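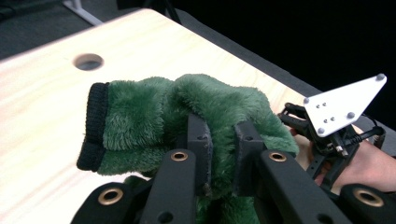
The Claim That Pays Itself

Parametric cover for small businesses promises money in days and no adjuster at the door. Read the wording before you celebrate.

Saturday, December 15, 2018

The pitch takes less than a minute. A storm comes through, a wind gauge somewhere records a speed above an agreed number, and money lands in your bank account by the end of the week. There are no forms. There is no adjuster with a clipboard asking when you last had the roof looked at. You don't have to prove that you lost anything at all.

I have now heard this pitch from four brokers, two insurers and a man on a train, and I understand why it works. Anyone who has spent nine months arguing over the value of a walk-in freezer would sign on the spot. Parametric insurance used to be something governments and big power companies bought. Over the last couple of years it has been cut down to size and offered to garden centers, marinas, motels and the kind of restaurant that makes its whole year between May and Labor Day.

What interests me is what gets left out in that minute.

Start with the trigger. A regular property policy pays for damage, up to a limit, less a deductible. A parametric policy pays when a number is reached. The two things are related, in the way that a weather forecast is related to getting wet, but they aren't the same, and the gap between them has a name in the trade. It's called basis risk. It means you can be flattened and get nothing, or sit through a breezy afternoon and get a check. The brochures, when they mention it, like to talk about the second case.

Visitación Paredes knows about the first. She runs a plant nursery on a piece of low ground near the coast, with three long greenhouses and a farm stand by the road. Two years ago she bought a wind policy from Domalus, a start-up that sells through an app and had been recommended by her supplier. The premium was $1,554 for the season. The policy would pay a flat $25,000 if sustained winds reached 80 miles an hour at the reference station.

"I thought the reference station was going to be near me," she told me. "I pictured it on the hill behind the school. I don't know why I pictured that."

It was at an airfield on the other side of a ridge. When the storm arrived it came in from the water, took the glazing off two of the greenhouses and put part of the third in a neighbor's pond. The station peaked a few miles an hour short. Domalus sent her an email, the morning after, saying that the event had been reviewed and had not met the trigger. She got it before the power was back on. The speed of the thing was exactly as advertised.

She did have ordinary property cover as well, with an old mutual, and it paid for the greenhouses in the end, after an argument about depreciation and a second visit. It took until spring. I asked which of the two companies she was angrier with. She thought about it for a while and said the mutual, because at least there had been somebody there to be angry with.

Domalus didn't do anything wrong. I want to be fair about that. The station was named in the policy, on page three, by a code made up of letters and numbers. The threshold was on the same page. A customer who looked up the code would have found the airfield in a few minutes. But who looks up a code? The whole appeal of the product, the reason it fits on a phone, is that you are told there is nothing to look up.

Now for the other side, and there is one. Hélder Nogueira has been designing these covers for a decade, first for farm cooperatives and lately at Tristau, which sits between the insurers with the money and the brokers with the customers. He is patient with skeptics and has clearly met a lot of us. His view is that basis risk is real but that people compare it with a fantasy.

"They compare it with a traditional policy that pays in full and on time," he said. "Show me that policy. A traditional policy has basis risk too. It's just hidden in the exclusions, and you find out about it from a lawyer."

It's a good line and there is something to it. Anyone who has read a flood exclusion, and then read the court cases about whether wind-driven rain is a flood, will feel some sympathy. A number on a gauge can't be argued with. For a business that needs cash on Thursday to make payroll on Friday, a certain $25,000 may be worth more than a possible $60,000 in April.

Nogueira also says the technology has moved on. Where the early covers leaned on a single station, the newer ones use a grid. Tristau's current wind product for small firms, called Prata, blends readings from several stations with a computer model and works out an estimated speed for the customer's own address. He showed me a map of it, and it was an impressive map. Payments step up as the wind does, so that missing the top number by a hair no longer means missing everything.

I asked how often the estimated speed had been checked against a real gauge at a real customer's address. He said the model had been validated. I asked by whom. He said by the company that supplies the model. He didn't seem to think this was an odd answer, and in the catastrophe business it isn't one. Most of the industry runs on models that were graded by the people who built them.

The grid fixes one problem and brings in another. A bad station is at least a thing you can drive to and look at. When the number comes out of a model, a customer who thinks it's wrong has no way to show it. I read the Prata wording twice. It says that the calculation agent's figure is final and binding "absent manifest error." A nursery owner is not going to find a manifest error in a wind field. I'm not sure I could name three people who would.

Then there is price, which comes up surprisingly little. Because nobody adjusts anything, claims handling costs almost nothing, and you'd expect those savings to show up in the premium. I asked a broker I trust to pull quotes for one imaginary motel, 22 rooms, block construction, a mile inland. The cheapest parametric quote was $689 for each $10,000 of cover. Adding the same amount to the motel's existing property policy, by buying down its windstorm deductible, came to $369. Those are different products, and the parametric one could be spent on anything, including lost bookings. Still, nearly double is a lot to pay for speed, and I would like to know where the money saved on adjusters has gone.

One likely place is distribution. These covers are sold through apps, suppliers, equipment dealers and trade groups, and each of them takes a piece. Neither Domalus nor Tristau would tell me what share of the premium goes out in commission. Both said it was in line with the market, a phrase that has never once told me anything.

Regulators, meanwhile, haven't settled what the thing is. Insurance has traditionally required that the customer suffer a loss. Pay out without one and you begin to look like a derivative, with different rules and a different supervisor. The usual patch is a short form in which the policyholder states that they lost at least as much as they were paid. I have seen three of these. One was a single checkbox. It's hard to square that with "no proof of loss required," printed in large type on the same company's website, and someday a court is going to be asked to try.

Does that make the whole idea a bad one? I don't think so. There are people it suits. A ferry operator who loses a day's fares every time the harbor closes has a loss that really does follow the wind. So does an outdoor wedding site. Prado, a small chain of campgrounds, has bought rain cover three years running and been paid in one of them, and its finance office seems content. Their losses match the trigger because empty campsites and rainfall go together closely, and because they spent a winter checking their own booking records against the gauge before they signed anything.

That last step is the one the pitch skips, and it's the one I'd insist on. Ask where the number comes from. Ask for the last twenty years of it, and set it beside your own bad years. If the seller can't provide the history, or says the model makes history unnecessary, I would keep my deductible where it is and put the premium in a savings account.

Nor would I let a parametric policy replace a property policy, though I know of at least two agents who have suggested it. As a supplement, a bit of quick cash for the deductible and the first month's wages, it can be sensible. As a replacement it's a bet that the storm will treat you and the gauge alike.

Paredes didn't renew. She did get a call from Domalus before the following season, offering a lower threshold at a higher price, with a new reference station. She asked where it was. The caller said he would find out and get back to her, and she is still waiting to hear.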